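Subject: Re: Open day at Grerkico, December 2025

On the list, somebody wrote:

> Did anyone from here get to the Grerkico open day? I had a place booked but couldn't
> travel. I'd like to know whether the hand-held gripper work was on show or only the
> arms, and whether visitors were allowed to try anything. Also, is it worth asking
> for a group visit in the new year?

Yes, I went, on the afternoon session. There were 70 places and I think most were taken. We were split into groups of six and each group had half an hour at a station.

The arms were in the front hall, run by Trovov. They were sorting parcels and it was much the same as last year, so I won't go over it again. The arm stopped twice while we were there and was restarted by hand both times.

The hand-held grippers were in the back room, and that was the part I had come for. A person holds one in each hand and does the job, and the recordings are used to train the arms later. The staff member on the station told us they had 526 recordings of the basket task so far and wanted a good many more before they tried it on the Jonura arm. They throw out any where the object is dropped.

To your questions:

1. Was the gripper work on show? Yes. We watched several goes with a wire basket on a table, one gripper in each hand. In the one below, the left gripper is over the basket with a shiny silver-grey piece and the right one is holding nothing. The cables were longer than I expected, and they go down over the wrists.
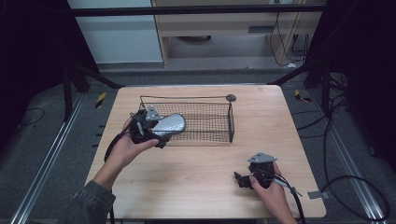
2. Could visitors try it? Yes, for some 3 minutes each if you signed the sheet at the door. It is harder on the thumbs than it looks. I would want a rest after ten minutes of it.

3. Is a group visit worth asking for? I would say so, but ask for the back room only. The Ketilsson building is booked separately and you need to write to them as well as to Grerkico. Parking is at the rear and the gate shuts at five.

I have the handout as a scan if you want it. It is four pages and mostly covers the arms.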